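En mayo fui a la jornada de puertas abiertas de Uibo, en la sede que comparten con Mostico. Llegué a las diez de la mañana con bastante desconfianza, porque he asistido a muchas demostraciones donde un brazo levanta un cubo de colores y el público aplaude. Esta vez no hubo cubos. Nos enseñaron unas pinzas de mano, dos dedos y un mecanismo sencillo, que una persona lleva por una casa mientras hace sus tareas corrientes. La cámara va montada en la misma pinza y guarda lo que se hace, para que después un robot lo aprenda.

Mi opinión, y sé que no todos los asistentes la comparten, es que esto merece más atención que cualquier robot que baila.

Murdo Pollock, que dirigió la visita, nos puso grabaciones en una pantalla durante casi toda la primera hora. Alguien detrás de mí se quejó de que era aburrido. Para mí fue la mejor parte. Las casas de las grabaciones son casas de verdad, con colchones doblados, tendederos y cosas apoyadas donde se puede. 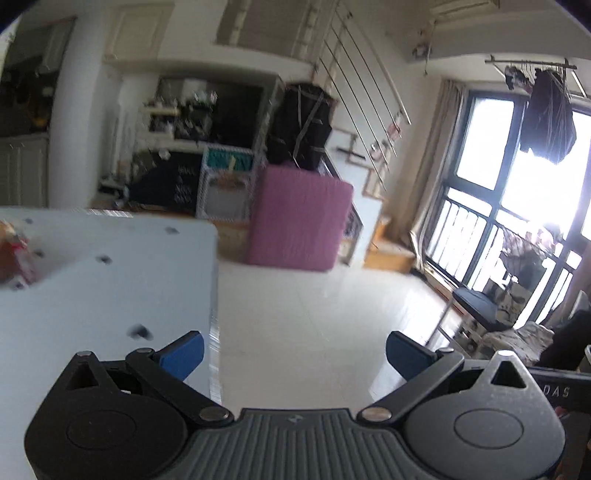
Un laboratorio ordenado enseña al robot a trabajar en un laboratorio ordenado, y ninguno de nosotros vive así. Mi madre tiene una silla que sirve solamente para dejar abrigos. Si una máquina debe ayudarla algún día, tendrá que conocer esa silla.

Después nos dejaron probar. Me dieron la pinza y tuve que recoger un calcetín del suelo. Necesité 2 intentos, y comprendí con un poco de vergüenza cuánto trabajo hacen mis dedos sin pedirme permiso. Pollock dijo que en el proyecto Allness han reunido 120 horas de tareas de este tipo. A mí me pareció poco, a él también.

Tengo una objeción seria. Quien graba su sala entrega también su sala: los muebles, la ropa, las costumbres. Pregunté quién puede ver estas imágenes y cuánto tiempo se guardan, y la respuesta fue amable pero corta. Una empresa que pide entrar en las casas debería llevar esa respuesta escrita, y en la mesa de los folletos yo no la encontré.

A pesar de esto, volvería.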